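Bench Technician, Two-Arm Cell (part-time to start, with room to grow)
Irnutard — Starnmont workshop
Posted April 18, 2018

We are looking for one more pair of patient hands to help us look after our two-arm tabletop cell, which everybody in the building calls Jalali (the name came with the first work order and it stuck). If you like small screws, tidy cables and the quiet satisfaction of a machine that starts up the same way every morning, please keep reading, because we would very much like to hear from you.

Irnutard is a small shop. We set up and maintain handling cells for other people, and we keep Jalali for ourselves, as the place where we try out grippers, joint settings and wrist cameras before any of it goes to a customer. The cell spends most of its day picking up ordinary things: cloths, cans, small containers, eyeglasses. Soft items are the hardest on the fingers and the most telling about the setup, so a good part of this job is watching how a piece of fabric behaves when the fingers close on it, and then deciding whether the trouble (if there is any) lies in the fingertips, the mounting or the settings.

What you would be doing, more or less in the order the day goes:

Walking through the morning check on both arms. There are 20 points on the sheet, from the base units up to the fingertips, and we do ask that you put your initials next to each of them.

Cleaning and inspecting the gripper fingers, and swapping them when the tips no longer meet properly.

Keeping the cable runs in order. Each arm needs enough slack at the elbow and wrist to move freely, and not so much that a loop can catch. We have all gotten this wrong at one time or another!

Wiping down the work surface and the camera lenses, then checking the wrist view against the fixed view.

Writing it all down. Our logbook is up to entry 343 and we are rather proud of it, handwriting aside. 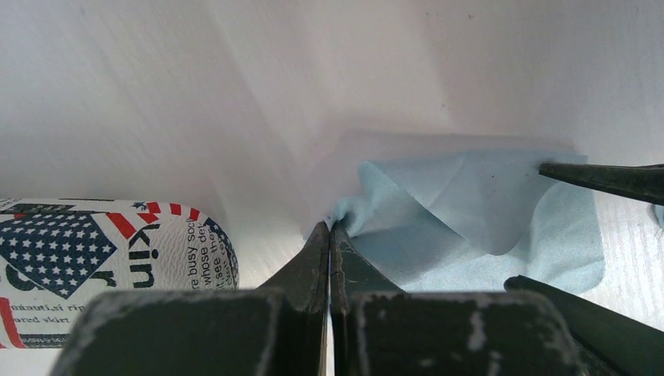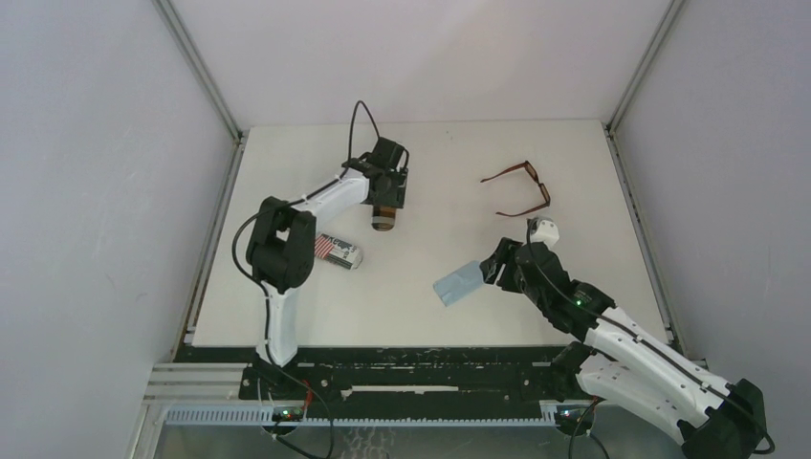
Jalali at work, from the wrist camera first and then from the fixed camera.

You do not need a degree for this, and you do not need to have worked on robots before. We have had good luck with people who came from sewing machine repair, bicycle shops and stage lighting. What we do need is someone who can use a torque driver without forcing it, who can read a simple wiring diagram (or is willing to sit down with one until it makes sense), and who will stop the cell and ask when something sounds off. Some comfort with a computer helps too. You would be running short test motions from a menu and saving the results in the right folder, and we'll show you all of that.

The hours are 20 a week through the summer, mostly mornings, with the possibility of full time from September if it suits us both. The first 2 weeks are paid training alongside Perrine Ferrand, who built most of the current setup and knows where every spare fastener lives. After that you would take over the daily checks yourself, and Perrine would be across the room if you needed her. We would also like you to spend 6 days, spread over the season, at our partner bench in Rarkenwood — they run a similar cell with older arms, and you learn a lot about joints from a machine that has had a longer life. Travel and lunch are on us.

To apply, please send a short letter and whatever you have in the way of a résumé to Grethe Brynjólfsdóttir at the Starnmont office. Tell us about something you have repaired, of any size, and how you figured out what was wrong with it. If it took you three tries, tell us about all three. We read every letter and we answer every one, though it may take us a little while. If you'd like to see the cell before you make up your mind, mention it in your letter and Grethe will find you a morning to visit.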